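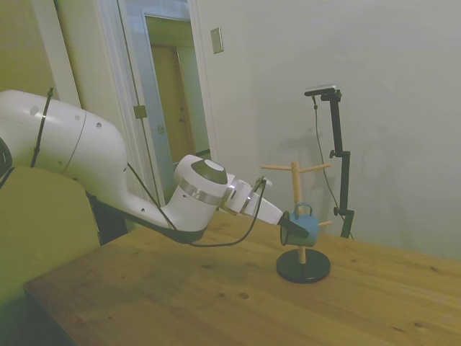

4. Discussion: Do Failed Votes Cost Anyone a Seat?

The claim we set out to test is an old one. A popular bill goes down, the sponsors hold an angry press conference, and the members who voted no are warned that the voters will remember in November. We doubt it, and the Fledalside panel gives us little cause to change our minds.

Grīnberga reads the same panel differently. In her account, support for the members who opposed the ballot access bill dropped by 9 points in the week after the vote, and she treats the drop as punishment. The trouble is in the timing. Stireo ran its first wave while the bill was still in committee, when most of the 3000 people on the panel had not heard of it. A drop measured from that point picks up everything else that happened in the meantime, including a budget fight that had nothing to do with ballots. 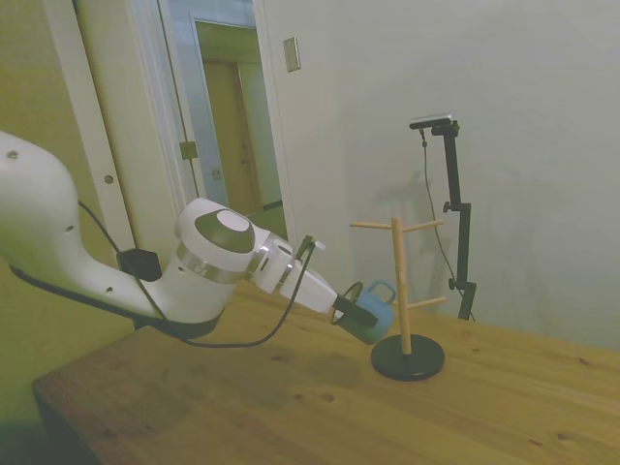

It also matters who was asked. The Krūmiņa districts were sampled more heavily than the rest, and seven of the nine members who voted no come from them. Those members were already losing ground before the bill was filed. If we compare them only with yes voters from the same districts, the gap shrinks to a size we would not want to defend in front of a hostile reader.

None of this shows that the vote had no effect. It may have moved donors, who are not in the panel at all, or it may have scared off a primary challenger or two. We can't say. What we can say is that people who told the interviewer they were "very angry" about the result were, for the most part, people who had never planned to vote for these members in the first place. Anger of that kind makes for a good headline and changes few seats.

We are also wary of the recall question. Asked how their own member voted, many respondents simply named the position of the party they disliked. Section 5 takes up that problem with the second wave.

Figure 1. White robotic arm and blue mug at a wooden table, two views.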